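Home Papers Data Contact

4.2 Sorting by color as a stand-in for tidying

Most household pickup comes down to one decision and one movement: where does this go, and can I get it there without dropping it. We wanted a task that keeps both parts and leaves out the clutter. In the Roltunon simulator, a two-armed robot with black multi-fingered hands faces a white surface with a red tray and a blue tray on its left side. It is given one object and must put it in the tray of the same color. Object shape changes between episodes, which matters more than we expected when we wrote the Gadham protocol in July. 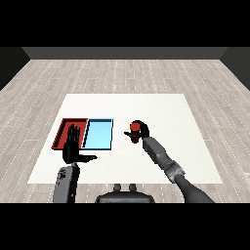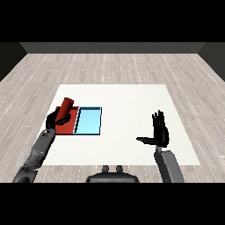
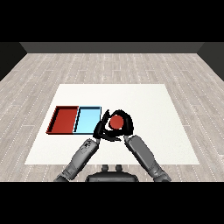
Figure 3. The sorting task in simulation. In each view a red object is at one of the robot's hands, and the red tray is to the left of the blue one.

We ran 200 episodes per shape and stopped any episode at 900 control steps. An episode counts as a success only if the object is at rest inside the correct tray when time runs out. Choosing the tray was rarely the problem. Of 110 failed episodes that we reviewed by hand, 97 were lost at the grasp or during the carry, and the rest were released too early over the rim.

The Tanui baseline uses one arm for the whole job. Our policy may use either — it picks the arm at the start and can switch once. Switching helped with objects that began far from the trays but added a handover, and handovers fail in their own way.

We do not claim that this amounts to clearing a toy shelf or sorting parts at a bench. The trays do not move and the lighting is even. Omutness, the policy described in Section 3, has not been tried on soft goods such as socks or shop rags, and we would expect it to do poorly there without touch sensing.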